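Audience Attention in Small Theatre: A Study of One Student Production

Project report, second year, Theatre and Performance
Submitted 12/02/2020

1. Background

Our group of four students has produced a short play called Gurkis for the winter programme of the department. The play is written by the group. It has one act and it lasts 46 minutes. The story is about two sisters who must empty the flat of their mother before the new owner comes. They do not agree on what to keep, and during the work they find out that each of them remembers the mother as a different person.

The task from the course was to choose one question about the audience and to examine it during the performances. We chose this question: does a spectator follow the text better when the stage has few things on it, or when it is full? In the literature for the course we found strong opinions for both sides, but very little about small rooms, where the first row sits almost on the stage.

2. The place and the two versions

We played in the Mavura Studio, which belongs to the department. It is a black room with a low ceiling and the seats are on three sides. There is no curtain, so the spectators see the stage already when they come in. We have discussed this fact a lot, as it means that the set begins to speak before the actors do.

In version A the stage had two chairs, one suitcase and a telephone. Everything else was shown by the actors with their hands. In version B we furnished the flat as completely as we could. Most of the furniture came from the Skurell second-hand shop, which lent it to us without payment against a line of thanks in the programme. Clothes, shoes and kitchen things we brought from our own homes.

The text, the light and the actors were the same in both versions. We wanted to keep also the movements the same, but this was not possible. With a full stage the actresses had to walk around the table, and the quarrel in the middle of the play became slower.

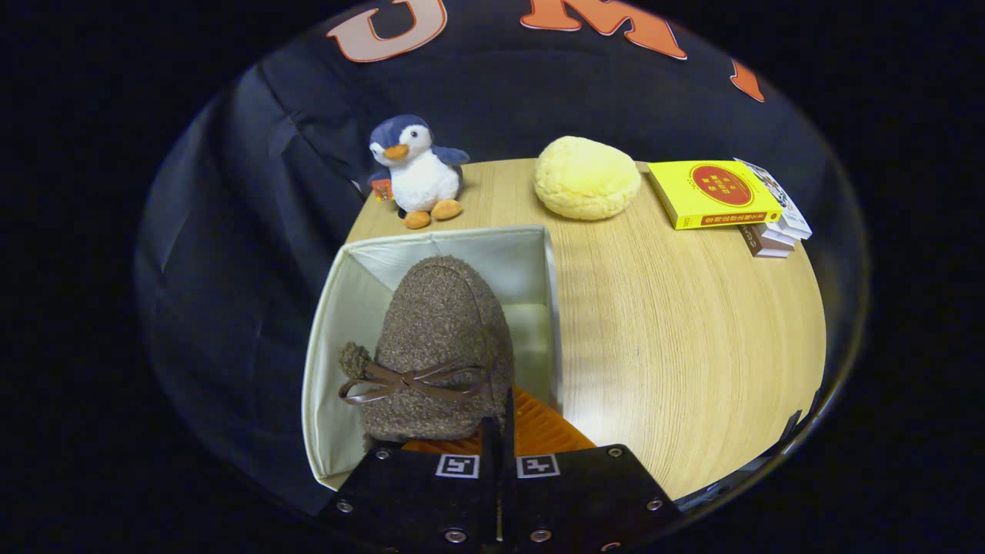
The rehearsals for version B took more time than we had planned. In version A an actress who forgot a line could stand still and the pause looked natural. In version B she began to touch the objects, and the scene lost its direction. After the second week we made a rule that each object may be touched only at one fixed place in the text. This rule helped the play, and we think now it should have existed from the first day.

3. Method

Together we had 197 spectators over all evenings. After the performance each of them received a sheet with questions on the story, for example which sister had lived longest in the flat, and what was promised to the neighbour. There was also a free space for remarks. We got back 134 sheets. The answers were marked by two of us separately, and when the marks were different we discussed them until we agreed.

4. Results

The spectators of version A answered the questions on the plot a little better. The difference was small and we do not want to build too much on it. More interesting for us were the remarks. After version A people wrote mostly about the sisters and who of them was right. After version B they wrote about the mother, although she never appears. Several persons described her character in detail, and some of these details are not in the text at all.

There were also complaints. Version B was called "crowded" by spectators on the left side, where the wardrobe covered part of the view. Version A was called "cold", and one person asked if the set had not arrived in time.

5. Discussion

We had expected that a full stage would disturb the attention. It seems that it moved the attention to another place. For the reading of our play as a story about an absent person, version B was stronger, even if the quarrel suffered in it.

The study has clear weaknesses. The two versions were played on different evenings and the weather was bad on the first of them, so the room was half empty. Many spectators were students of the department and knew the actresses. The questions were also easier for people who sat near, because the telephone call is spoken very quietly.

We have used the model of Prajapati for dividing the remarks into groups (person, place, action, object). It worked well for version A. In version B many remarks belonged to two groups at once, and we had to count them in both.

6. Further work

The department has offered us the studio for two more evenings in spring. We would like to try a third version, which starts full and is emptied by the sisters during the play. For this we need a second door, and the technical office has not yet answered if the one behind the seats may be opened during a performance.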